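# Baby doll

A **baby doll** is a doll made to look like an infant, usually with a rounded head, short limbs and a soft or jointed body. It is one of the most widely sold types of toy for young children. 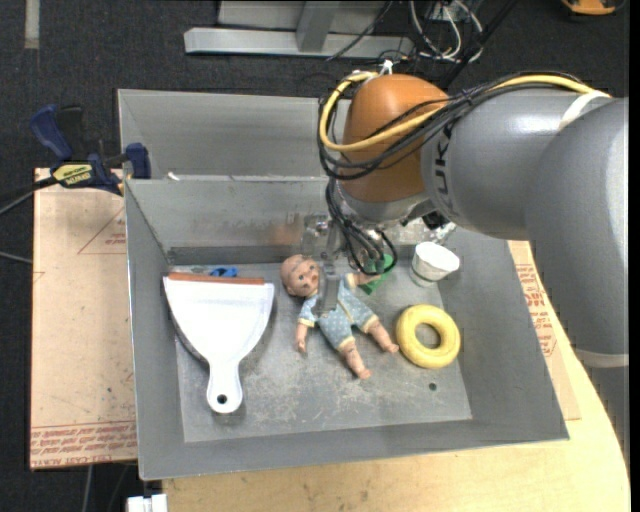 *A baby doll in a gray metal bin, beneath a gripper*

Baby dolls are distinct from fashion dolls, which show adults or teenagers, and from character dolls, which show a particular figure from a story or film. The terms overlap in everyday use, and stores often shelve all three together.

## History

Dolls have been made since ancient times, but most early examples that survive show adults. Dolls with the proportions of an infant became common in Europe in the 19th century, when makers began to use wax, papier-mâché and bisque for the head. The body was often cloth stuffed with sawdust or straw.

Composition, a mixture of glue and sawdust, was widely used in the first decades of the 20th century. It was cheaper than bisque and harder to break, though it cracked in damp rooms. Hard plastic replaced it after World War II, and soft vinyl followed in the 1950s. Vinyl allowed hair to be rooted directly into the scalp, where earlier dolls had wigs or painted hair.

## Construction

Vinyl heads and limbs are usually made by rotational molding. Liquid vinyl is poured into a metal mold, which is heated and turned so that the material coats the inside and leaves a hollow part. The part is pulled out while still warm and flexible.

Three body types are common:

- **Cloth body.** The head and limbs are vinyl and the torso is stuffed fabric. Most dolls of this type should not be put in water.
- **All-vinyl body.** The limbs turn at the shoulder and hip. Dolls sold for bath play are of this type.
- **Soft doll.** The whole doll is fabric, with the face sewn or printed. These are often sold for children under one year.

Eyes may be painted, fixed or weighted. Weighted eyes, known as sleep eyes, close when the doll is laid on its back.

## Play

Children commonly feed, dress and carry baby dolls, copying the care they see given to real infants. This kind of pretend play often begins in the second year of life and becomes more detailed as language develops. Bottles, blankets, strollers and cribs are sold as accessories.

Baby dolls are also used outside the home. Weighted models serve in child care classes, and some nursing homes offer dolls to residents with dementia.

## Care and collecting

Vinyl can be wiped with mild soap and water. Ink and dye from clothing may sink into the surface and are hard to remove. Older vinyl sometimes becomes sticky as the softening agents in it move to the surface.

Collectors look for maker's marks, which are most often found on the back of the neck. Original clothing adds to the value, and repainted faces usually lower it.

## See also

- Doll hospital
- Rag doll
- Stuffed toy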